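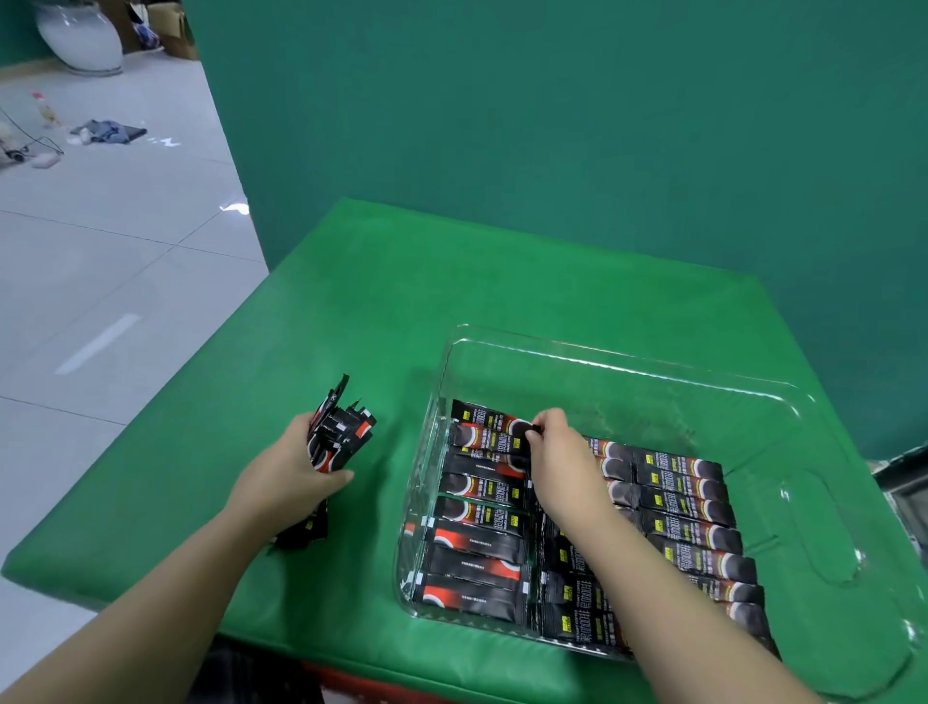
3 min read

Progress report no. 2 to the Falico Fund
Project: The Odska break room supply shelf
12/9/21

When the Fund agreed to put up 700 dollars so that the Odska building could have a supply shelf that people might find things on, I promised a report before the end of the year. I did not promise it would be exciting. A good part of this period has gone to instant coffee.

For readers who skipped report no. 1 (I have seen the download figures): our three tenant groups share one break room, and until this fall they also shared one cardboard box, into which all coffee, tea, sugar and goodwill was tipped. The grant pays for clear plastic containers, labels and a first stock of supplies. Sorting is done by hand on the table with the green cover.

Coffee came first because coffee is what people complain about. The sticks are slim, black and glossy, and they slide off each other like fish. We tried standing them upright. They leaned, then they lay down. The method we have settled on is to lay them flat in overlapping rows, like roof tiles, so that a person can pick one off the top without bringing the rest along. It is slower to pack.

We have not made a rule about which side faces up. There was a discussion. It took longer than the packing, and I have left it out of the hours claimed.

Spending to date is on track. The containers came from Ruggiero, who delivered the right size on the second attempt and took the first lot back without a fight. Labels are on order from Mastmont and are expected in December, a month I notice is already under way.
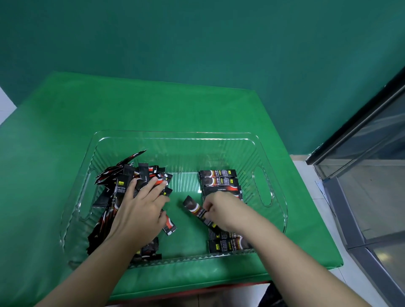 The loose sticks still go in as a heap at one end and get worked across into a stack, one stick at a time. I had budgeted an afternoon for the coffee. I would now like to budget a different afternoon, a longer one, and put the first down to training.

Stock at the last check was 761 coffee sticks, against a planned 1,592 across all drinks. Tea and sugar make up the gap and have not been started. The tea is in paper envelopes and should behave better. The sugar I am less sure about.

Still to do before the next report:

- sort and pack the tea and sugar
- fit the Mastmont labels
- put up the shelf itself, which is leaning against the wall in the hallway
- retire the cardboard box, to which some tenants have become attached

We are asking for no change to the total. We would like to move 30 dollars from "signage" to "containers", as the coffee takes up more room lying down than it did in the plan, where it was standing. Please let us know if the Fund needs a form for this. I suspect it does.

This site uses cookies to remember your preferences. Accept all | Manage settings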